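Plenomard (demonstration set)

Plenomard is a collection of simulated demonstrations for training robotic arms to pick up household objects and place them in containers. It was assembled by the Zernel laboratory and released on October 7, 2019. The collection is used mainly in imitation learning, in which a control program is fitted to recorded examples of a task.

Contents

The first release holds 1,303 demonstrations. Each one pairs a written instruction with the joint positions of the arm, the state of the gripper and the images from two or more simulated cameras. A further 200 attempts that ended in failure are stored separately, as the maintainers consider them useful for training programs that detect errors.

All demonstrations take place in a single virtual room with a worktable, an arm suspended above it and a changing selection of objects. Crates serve as the usual targets. Bowls, plates, mugs and food containers are placed on the table either as objects to be moved or as distractors, that is, items the arm is expected to leave alone.
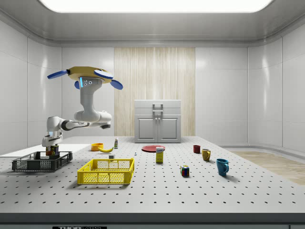 A can held in the gripper above the dark gray crate, with other objects on the table.

Collection

Operators control the arm remotely using the Hordiienko interface, a program that converts hand movements into commands for the simulated joints. An operator reads the instruction, carries out the task and marks the recording as complete or failed. A second operator then replays it before it is accepted. Of the accepted demonstrations, 569 involve placing an object in a crate – the largest single group in the collection.

The starting layout is varied between recordings. Objects may be moved, turned or exchanged, while the room and the mounting point of the arm remain fixed. Operators are told to work at a steady pace and to avoid long pauses, which a learning system may copy along with the useful motion.

Camera views

Wide views show the arm in relation to the table and the surrounding objects. Close views give more detail of the area near a container, although the arm itself can hide a large part of it. The documentation recommends training on both kinds together.

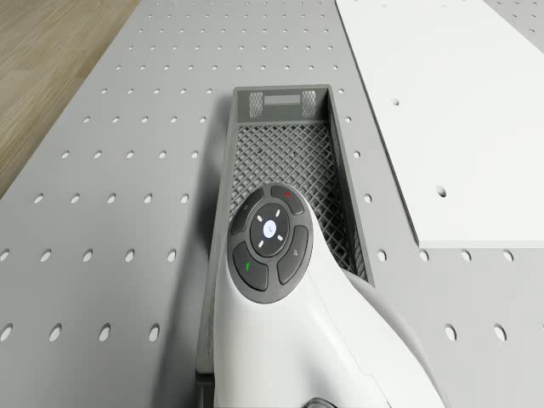
Close view of a dark gray crate, partly covered by the arm.

Use and limitations

Plenomard has been used at the Zudberg Institute to compare methods of training from small numbers of examples. Its chief limitation is the use of one room, and programs trained only on the collection have performed poorly under different lighting. Contact between objects is also simplified – soft or deformable items are not included.

See also

Imitation learning
Teleoperation
Robot simulation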